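Small Parts, Slow Shelves: How a Repair Shop Keeps Its Stock
Project report, second term
Jocelyn Barredo, Ramil Tolentino and Genalyn Navarro

1. What we looked at

Our group chose to study how a small business decides which spare parts to keep and which to order when a customer asks. We worked with Feltine, a shop that repairs bakery and laundry equipment. The owner let us use the stock book and sit at the counter on Saturdays in March.

Feltine buys nearly everything from one wholesaler, Wysocka. The smallest order Wysocka will send without a delivery charge is 200 euros, and this turned out to matter more than anything else in the book.

2. How parts are sorted

The shop has no computer system for stock. Parts are kept by type, and each type has a page in the book with the date in, the date out and the job. Switches and push buttons have the most pages. They are cheap, they take up little room and they come in many versions that can't replace each other.

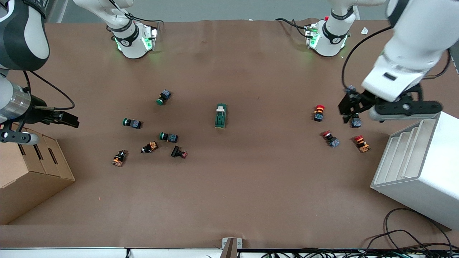 Cherry Mae Lacson thought we were wrong to treat all switches as one group, as the slow ones hide behind the quick ones when they are added together. We went back and split them by version. She was right about the start buttons, which sell every week, while key switches can sit for a year.

3. Method

We copied 100 lines from the stock book into a spreadsheet and worked out how long each part had stayed on the shelf. Lines with no date out were left in and marked as unsold. Some handwriting could not be read, and for those we asked at the counter – the owner usually remembered the job.

We then put each part into one of 2 groups, quick or slow. A part was slow if it had been in the shop for more than 6 months.

4. Results

Most of the slow parts had been bought to bring an order up to the free delivery amount. The shop saved the charge but tied up money in things it did not need. Belts and door seals were the worst, and seals also go hard with age, so a few had to be thrown away.

Emergency stops were slow as well, but the owner does not want to run out of them. A machine can't go back to a customer without one, and a bakery that loses a morning's work will find another repairer.

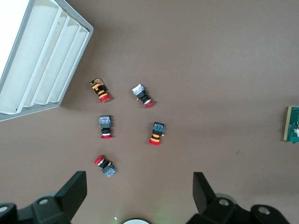 Reading time: 2 minutes

5. What we would change

We suggested a short list next to the order pad of parts that are safe to buy early. When an order is too small, the buyer picks from the list. The owner has agreed to try it with switches first and leave belts as they are.

Our sample came from one shop and one book, so the results may not fit a larger business. We also did not look at prices over time – Wysocka's older invoices were in a box we did not get to.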